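Sorting the shelf, finally

May 14, 2019

I had put this off for most of May. The shelf by the tall window had become the place where small things went, and I wanted it cleared before the next order from Malora came in.

The shiny bits came first — little linked pieces, a thin silver wire, something red.

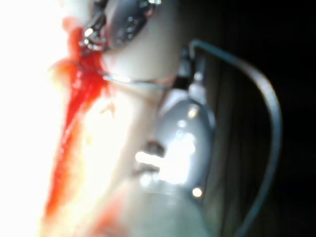 Rukhsana Dhanial: I keep my wire apart from anything beaded. It tangles overnight otherwise.

Good advice, and I got two jars for it. Then I moved on to the soft stuff, most of it full of creases. I smoothed what I could and left the rest.
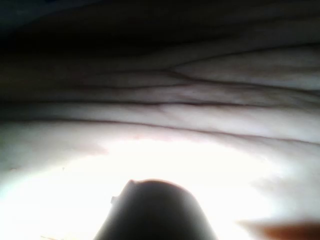 What is left

The hall is a big place to tidy, with the roof beams and the railing up on the mezzanine, so I kept to my own corner. I gave it 15 minutes at the end of the day.

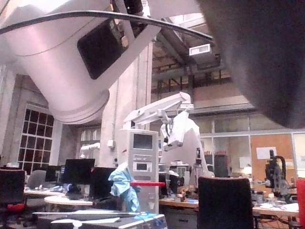 The labels still need doing. Stelios Lazaridis has a roll I can use, and I'll start with the jars.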